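Cuaderno de taller, pruebas de agarre con prenda
14 de octubre de 2026

Sigo con la comparación de pinzas para ropa. Hasta septiembre usamos las Rillik de dedo macizo; ahora van montados los dedos Movau calados en los dos brazos. Misma sudadera con capucha y cremallera, misma cama. El controlador es el Horitz, sin tocar ganancias. Fuerza de cierre al 70 % en los dos lados.

Antes de empezar, cero de los dos brazos y comprobación de la cámara de cabeza. La primera calibración la repetí, me había dejado cargado el fichero de la mesa de Enriquez y los dos brazos salían desplazados hacia el cabecero.
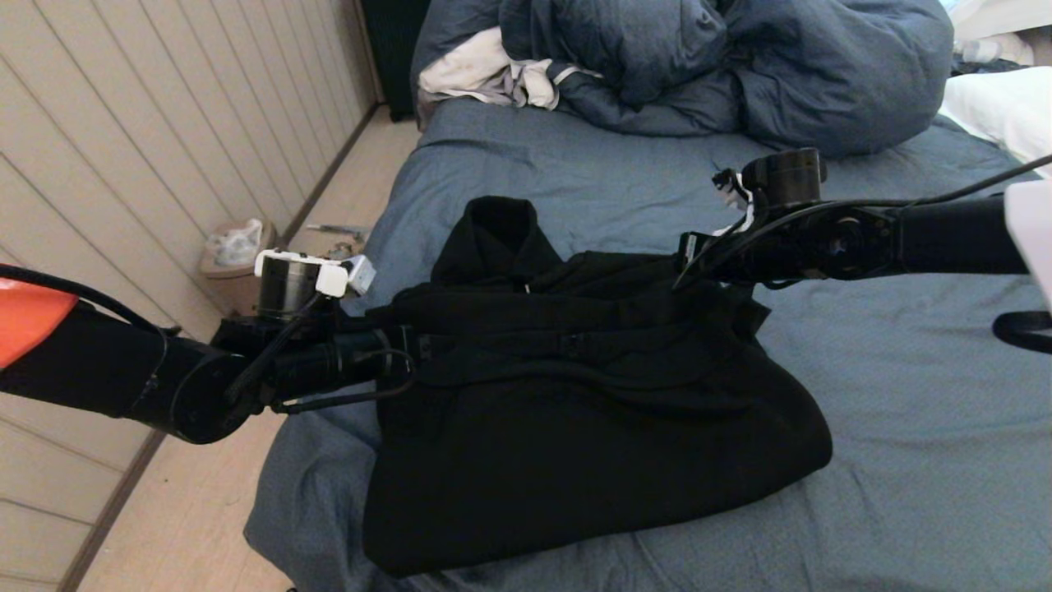
Cámara de cabeza. Los dos brazos sobre la sudadera recogida, capucha hacia arriba.

Lo que más me preocupa de esta postura es el brazo izquierdo. La muñeca baja mucho y apoya sobre la tela, y con el colchón debajo el error de altura no se nota en la lectura de par hasta tarde. En mesa rígida saltaba enseguida. Apunto para probar: bajar el umbral de contacto solo en ese brazo y dejar el derecho como está.

Los cables de la muñeca izquierda siguen haciendo bucle por fuera. Kenneth Estrella propone pasarlos por dentro del codo. Por mí bien, pero después de esta tanda, que no quiero cambiar dos cosas a la vez.

Retardo de la cámara de muñeca medido con el cronómetro en pantalla: 370 ms con el códec por defecto. Demasiado para corregir sobre la marcha. Pendiente repetir la medida con vídeo sin comprimir.
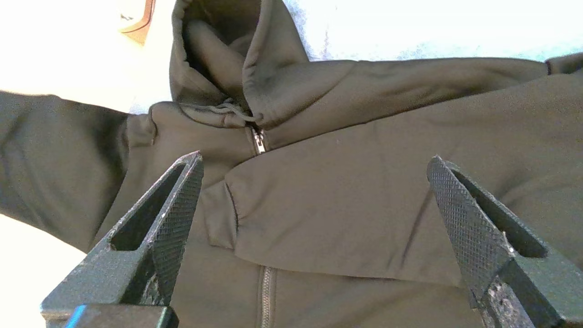

Cámara de muñeca, pinza abierta. La cremallera queda entre los dos dedos.

La exposición automática no sirve con esta prenda: mide sobre lo oscuro y quema el fondo, arriba a la izquierda no queda nada de información. A cambio, la tela se lee bien, se distinguen los pliegues, el cordón y el tirador de la cremallera. En esta cámara la sudadera sale verdosa y en la de cabeza sale negra, así que nada de segmentar por color con el mismo umbral en las dos. Fijar exposición a mano y guardar el valor en la configuración.

Del moleteado de los dedos, de momento ninguna queja. Mirar si deja pelusa dentro del calado al acabar la tanda.

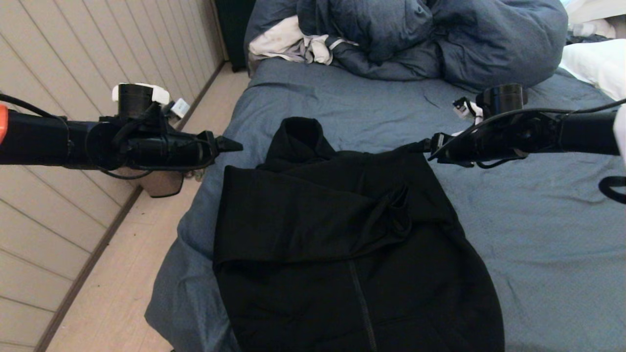
Cámara de cabeza. Pinzas enfrentadas a la altura de la capucha, una manga doblada sobre el cuerpo.

Con las puntas así enfrentadas hay que vigilar la distancia mínima entre pinzas. El límite por software está en 6 cm y lo dejo ahí. Si hay que coger la capucha desde los dos lados, habrá que bajarlo, y eso lo hablo antes con Kenneth.

Registro guardado como tanda 716.

Pendiente:
exposición fija en muñeca
umbral de contacto, brazo izquierdo
retardo sin compresión
volver a montar las Rillik y repetir con la misma colocación de la prenda
pedir a Movau otro juego de dedos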